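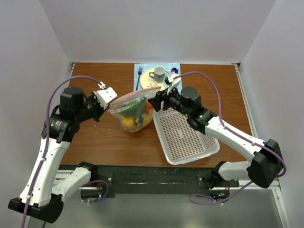
From: Torunn Strömberg
To: Genwood Table & Tea list
Date: 29 May 2026
Subject: Re: Tea stains, and do I really need a saucer?

Hi all,

Sorry to be slow with this one, I've been at my sister's and her internet is a sad thing. Josée, your message made me laugh and then sent me straight to my own cupboard to look at the damage.

Josée Dufour wrote:

> I've inherited my aunt's everyday tea things, and most of the cups
> have that brown ring inside that laughs at dish soap. Two of them
> also have fine gray lines in the glaze. Are those cracks? Can I
> still drink out of them? I don't want to wreck anything, but I
> don't want to keep it all behind glass either.
>
> Also, there are hardly any saucers left. Is it a crime to put a
> teacup on a bread plate? My mother-in-law is coming in October
> and she notices things.
>
> Josée

Stains first. Baking soda, a few drops of water, your finger. Make a paste about as thick as toothpaste and rub it around the inside, then rinse. Most of my cups come clean in a minute or so, and the stubborn ones get a second go after dinner. If there's a gold line on the rim, stay well away from it! I took the gold off one side of a cup I loved when I was young and keen, and I still turn that side to the wall.

For the really old stains I fill the cup with warm water and drop in half a denture tablet, then go and do something else. Amancay Benítez told me that one years ago at the Valdebenito sale and I thought she was pulling my leg. Please don't use chlorine bleach, whatever your neighbor says. It can creep into the clay through any little gap in the glaze, and I've seen a plate start to flake months later.

Now the gray lines. Run a fingernail across. If you can't feel anything and the cup rings when you tap it, it's most likely crazing, meaning the glaze has gone into a fine web while the body underneath is still sound. If your nail catches, or the tap gives you a dull clunk, I'd call it a crack and give it a job holding paper clips. People on this list disagree about drinking from crazed cups. I do use one of mine, for plain tea and never for anything with milk, and I wash it right away. If you don't know how old they are or what's in the glaze, get them tested or keep them for show. Joaquín Troncoso had a whole shelf of his checked and was surprised by which ones he had to retire (the bright orange ones were fine, it was a dull little yellow one).

As for saucers – no, not a crime. The saucer has a well in the middle so the cup doesn't skate about, and a bread plate doesn't, so your only trouble is carrying it across a room. Set the plate down first and pour at the table. I think a small cup on a wider plate looks rather nice, and there's space for a cookie, so you can tell your mother-in-law it's a tea-and-cake setting. If the cup slides, cut a little round of felt or use a folded paper napkin.

If you'd rather have the real thing, keep an eye out for odd saucers. They're everywhere, people break the cups and can't bear to throw out what's left. I paid 15 dollars for a stack at the church hall in Vivanham, and only two of them had chips. Measure the foot of your cup before you go, and write it down, because you will not remember it. I've got a box in my hallway that proves this. Po-yen Chou keeps a list of every pattern he owns, 114 lines long last I heard, and he's happy to match from a photo if you send him one of the back as well as the front.

One more thing on storage. Don't hang them by the handles, and don't nest them more than two deep. I put a coffee filter between each pair. They're cheap and just the right shape.

While I'm here, does anybody have a spare lid for the squat Hisik teapot, the one with the short spout? Mine met the kitchen floor in the spring and I've been using an upside-down ramekin ever since. It works fine until you pour. I'd trade a sugar bowl for it, or two cake plates with the blue edge, and I'll cover the postage.

Josée, let us know how the paste does, and tap those cups!

Torunn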